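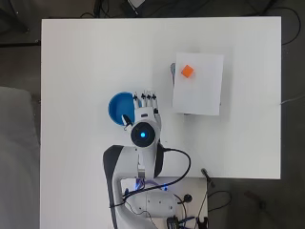 Blue bowl, orange cube and white sheet on the big table.

About Prarier

Prarier is a small school for home organizing. Analyn Galang and Gerardo Maglaya started it with one table and a set of ordinary household things, and the teaching still works that way. Classes have 8 places and run for 6 weeks, starting in August.

The first weeks are about surfaces. Students learn to clear a table, decide what stays out, and give the small items a bowl or a tray so they stop drifting around.

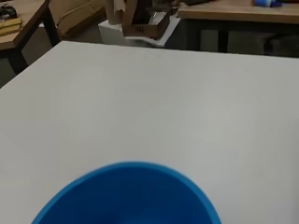
Bowls get more class time than people expect. We ask for shallow ones, because you can see what is in them.

After that we move to books and paper. Jonalyn Fajardo teaches this part. She used to run the back office at Bana and sorted over 2,000 files there before joining us. Her rule is that large books go at the bottom and loose sheets get a place of their own within a day.

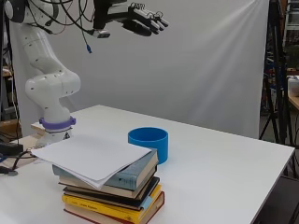 The last week covers keeping it up at home – ten minutes in the evening is usually enough. Dindo Tan handles enrollment and can tell you which dates still have room. Bring a notebook and one drawer's worth of things you can't decide about.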